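Doing the weekly shop for two households

Since October I have been buying groceries for my own place and for my aunt Houda, who lives across town in Bolbridge and had her hip done at the end of the summer. I said I would do it for a month. It has gone on longer than that and I don't mind, but it took a while to get the routine right, and a couple of people asked how I manage it, so I am writing it down.

The first few weeks I made one long list and tried to sort everything out in the kitchen afterward. That was a mistake. I gave her my coffee and kept her crackers, and I paid for two jars of the same mustard. Dalia, my cousin, pointed out that I could keep two lists on one sheet of paper with a line down the middle. Mine on the left, Houda's on the right. I still do it that way. I tried an app for a while but Houda likes to phone her list in at seven in the morning and I can write faster than I can type.

The order I go around the store in now is produce last. I know most stores put it first, right by the door. I walk past it and start with cans, rice and cleaning things at the far end. The heavy stuff goes at the bottom of the cart and the tomatoes ride on top. It means walking the length of the store one extra time.

At the register I put Houda's things on the belt first, then a divider, then mine. Two receipts. She insists on paying me back to the cent and she checks, so a separate receipt saves a long talk at her table. Her share last time was 64 dollars, and 30 of that was cat food and coffee.
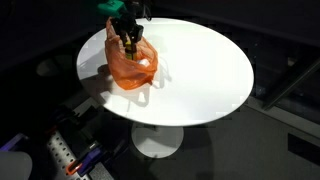 I keep the receipts in an envelope by the door and throw them out once we have settled up. Ismail next door keeps his in a shoebox going back years and says he will do something with them. I have stopped asking.

Bags were the other thing. I used to take whatever the cashier gave me and end up with eggs under bottles. Now I pack my own, even if there is somebody there to do it. Drinks and jars go together in one bag, with something soft between them if they are glass. Cold things go together in another. Bread travels on the passenger seat. For Houda I never fill a bag more than halfway, since she still can't lift much and she will try to if I am not looking.

The cold bag matters more than I thought. Bolbridge is a half hour from the store when the road is clear, and it usually isn't clear in the late afternoon. I bought an insulated bag after a tub of yogurt went bad on me, and on warm days I put a frozen water bottle in it. I go to her place first and mine second. Her fridge is small and old, so I have gotten used to taking out what is past its date before I put the new things in. She saves the ends of everything. There was a jar of olives in there with one olive.

One thing I did not plan for is how much of the trip would be errands. On the way there is a bakery called Tatlı where she likes the sesame rings, and they sell out by noon, so I have moved the whole shop to the morning. Then there is the pharmacy. Reda, who works the counter, will put her order aside if I call before I leave the house. If I forget to call I wait in line like everyone else.

I also learned to ask her what she has instead of what she needs. If I ask what she needs, she says nothing, she is fine. If I ask her to open the cupboard and read me what's on the shelf, I can work it out myself. Rice, lentils, tea, oil and soap are what she runs out of. I keep a spare of each in my own pantry now and bring one over when hers is low – then I replace mine the next week.

Plastic bags pile up with two households. I fold the good ones flat and keep them in the drawer under the oven for bathroom trash and wet shoes. Torn ones go to the drop-off bin at the store entrance, when I remember to take them. I have canvas bags as well, but three of them seem to live in Houda's hall closet.
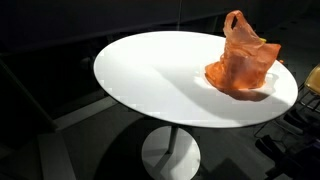 What I'd do differently

Agree on money at the start. We were both being polite in the first weeks and neither of us knew who had paid for what. Now she has an envelope ready and that is that.

Pick a fixed morning. When I went whenever I had time, she worried about running out and phoned more often.

Get a second person who can step in. Dalia covers for me when I am away and she has a copy of the usual list on her fridge. She buys the wrong tea, but Houda drinks it.

Houda is walking to the corner and back by herself now, and she wants to come along to the store next month. I told her she can push the cart.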